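### 4.2 Local radio and the municipal vote in Citwood

The second part of the survey looked at where residents first heard the name of a candidate. Of the 1,081 people who answered, most named a family member or a neighbor, and local radio came next. Printed leaflets ranked last in all 6 wards. Ghorbani and Ersoy found the same order in their earlier work on Fleltusia, although that study covered a single ward and did not ask about radio call-in programs.

Age explains part of the result. Older residents listened to the morning call-in hour and could often repeat a candidate's position on bus fares or water charges. Younger residents knew the names but seldom the positions – a gap that remained after we adjusted for schooling and years lived in the city.

We also coded 200 recorded calls from the August broadcasts. Two coders worked separately and settled differences by discussion. Calls about a named candidate were shorter than calls about a local problem. 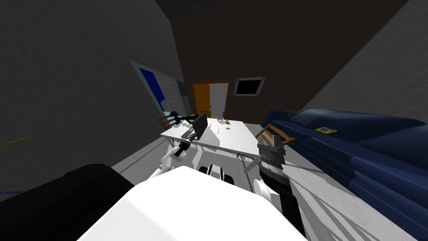 **Figure 2.** Simulated room with a robot and a table.

Callers who raised a local problem were also more likely to be asked a follow-up question by the host. Whether this shaped the vote itself cannot be settled with the present data.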